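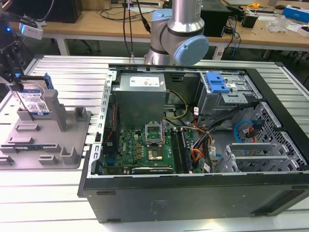 Do I need a robot to use this dataset?

A computer with enough disk space will do. The recordings can be replayed, cut up and trained on without any hardware at all, and most people who have asked us for a copy have never been in the same room as the arm. If you want to run a trained policy on a real machine, you will need an arm, a gripper and a desktop PC you are not fond of.

Nellitz Drive Swap
README and data card, revised 19th January

What is in it

Demonstrations of one arm doing hard drive work on open desktop towers. The tower lies on its side with the panel off. A fixture plate next to it holds the drive upright, within reach of the gripper. A person drives the arm by remote control, or takes hold of it and moves it by hand, and the dataset is what got recorded while they did.

There are 3,000 episodes. Of these, 1,000 were taught by hand and the rest by remote control. An episode is one attempt at one task, from the operator pressing the start pedal to the operator pressing the stop pedal. Operators sometimes forgot the stop pedal. We have trimmed the long silences at the end, including one that lasted through lunch.

Tasks

pick_drive: grasp the drive in the fixture and lift it clear.
seat_drive: carry a drive to the cage and slide it in until the bracket catches.
pull_drive: release the bracket, draw the drive out, put it back in the fixture.
route_cable: move a loose cable out of the way of the cage opening.

The last one was supposed to be a warm-up. It has the worst success rate in the set and took up most of February. Cables do what they like, and we have stopped taking it personally.

How the demonstrations were made

Remote control: the operator sits with a small leader arm and the real arm copies it. There is a short lag, which you stop noticing after an hour and start noticing again when you are tired. Gripper opening is on a trigger. There is no force feedback. Operators judged contact by eye and by the sound of a drive bracket under protest.

By hand: the arm goes slack and the operator pushes it through the motion. This gives smoother paths near the cage and much worse pictures, with a forearm across most of them. For that reason each hand-taught episode was played back on the arm with nobody touching it, and the camera streams you get are from the playback. The original pass is kept too, in the folder called arms_in_the_way.

Bảo Huỳnh drove most of the remote sessions. Đạt Văn did most of the hand teaching and all of the fixture design, versions one through far too many. Their styles are easy to tell apart in the data: Bảo approaches the drive from above and pauses, Đạt comes in at a slant and doesn't. A policy trained on both will sometimes split the difference and grab air. Filter by the operator field if this bothers you. It bothered us.

What each episode contains

joints.csv - joint positions and gripper opening, with timestamps
fixed.mp4 - the fixed camera that takes in the workspace
close.mp4 - the camera nearer the gripper
meta.json - task, operator code, teaching method, tower code, outcome
notes.txt - whatever the operator felt like typing, often nothing

Timestamps in the two videos share a clock with the joint log, except in the first batch, where they were lined up afterward by watching for the gripper to close. Those episodes are marked sync: eyeballed. The name is accurate.

Outcome labels

success, partial, fail, abandoned. Partial means the drive went in but the bracket did not catch. Abandoned means the operator gave up, and notes.txt will usually tell you how they felt about it. Please don't throw away the failures without looking at them. Many contain a good recovery, where the drive slips, gets set down, and is picked up again properly.

Labels were assigned by the operator and checked by whoever was not the operator. The two disagreed on 56 episodes, which carry both labels. We argued about them for a while and then went home.

Towers and parts

The towers came from Zasier, an office clearance firm that was pleased to see them go. There are 26 in the set, each with its own code. All drives were wiped before they reached us. None of the towers was powered at any point during recording, so nothing here can tell you whether a computer still works after a robot has been at it. We have our suspicions.

Bench and background

Recording took place at our workshop in Cimholm. The background changes over the months, as benches do when people have somewhere to put things down. We left it alone. If your model learns to depend on a particular heap of cables behind the arm, that is worth finding out early.

Splits

The test split holds out whole towers. An earlier release split by episode, which let the same tower turn up on both sides and made everybody's numbers look wonderful. Results from that release should not be compared with results from this one. We have withdrawn a slide.

Known problems

Lighting is indoor and uneven. Shiny metal inside the case washes out in some late-day episodes.

The gripper pads were replaced partway through. Look for pads: old and pads: new in meta.json. Grasps on the old pads slip more.

Roughly a third of the route_cable episodes start with the cable already out of the way. The operator moved it anyway.

Fine contact is poorly represented. Without force readings, the data can't say how hard anyone was pushing, and the answer was sometimes "very."

Suitable and unsuitable uses

Good for imitation learning, for comparing the two teaching methods, and for work on grasping boxy parts in tight spaces. Poor for anything with screws, as there are none in any task. Please don't use a policy trained on this near live power or near a drive holding the only copy of something.

Getting it

The playback script runs on one episode folder at a time and takes the folder name as its only argument. Start with pick_drive. Mykhailiuk hosts the full download, and the small sample pack comes in the same folder as this file. Corrections to labels are welcome; send the episode name and the label you think it should have. Bảo reads them, and Đạt reads the ones about fixtures.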